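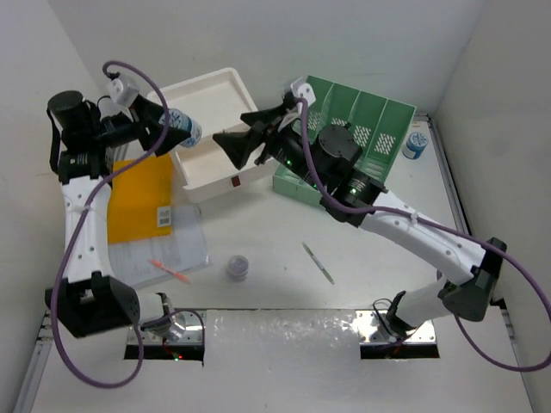

Stumley open storage box, white – two months on

Reviewed by Fitriani Latuheru, 27 Nov 2023

I didn't expect much from a plain white box with a shallow lid, and I paid $30 for a set of 2, so you can guess my mood when the parcel turned up. The listing calls it a "bench organiser". It's a box.

Bottles are what I bought it for. An open top means you can lower one in at an angle and straighten it up afterwards, and you can read the label without pulling everything out. Fine. My old Zakero crate did the same job for years, though, and it came free with a fruit order.

The claim I really doubted was "holds 8 standard bottles". Mine holds eight if you pack it like a suitcase and never want the middle ones back. Six is more like it. With only one or two inside they lean on each other, and there are no dividers to stop them. Brorus sells a divider insert that nearly fits, if you don't mind trimming it.

White was a mistake on my part. It looks tidy on a pale benchtop next to a green organiser, but sauce drips show up straight away. The colour hasn't yellowed so far, and I'll check again in January after a summer near the window.

Would I buy it again? One, maybe, on sale. I don't see why they only come in pairs, and the second is still in my laundry with nothing in it.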